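Cupboard day, at last

I have finally sorted out the cupboard under the stairs, and I can't tell you how happy it makes me! It has been my dumping ground since we moved to Pukthorpe, and every time I wanted a plaster or a spare toothbrush I had to take half of it out first.

My plan came from my friend Wanda Obi, who swears by doing one shelf at a time (never the whole cupboard, or you end up crying on the hall floor at 15 minutes to midnight). You lift everything off, put it on a clear surface where you can see it, and only put back what you'd go out and buy again.

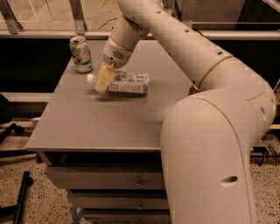
Packaging is the bit I always get stuck on. I love a nice box, I really do, and I'll keep one for years after whatever came in it has gone. So my new rule is that small cartons lie on their side, like the white one with the blue printing, and then the shelf above can come down a notch. Drinks get their own spot well away from everything else – a green and white can standing by itself in the back corner is just how I like it!

Next up on Thursday is the top shelf, where the candles live. Wish me luck, and if you have a clever way of storing light bulbs, please tell me in the comments!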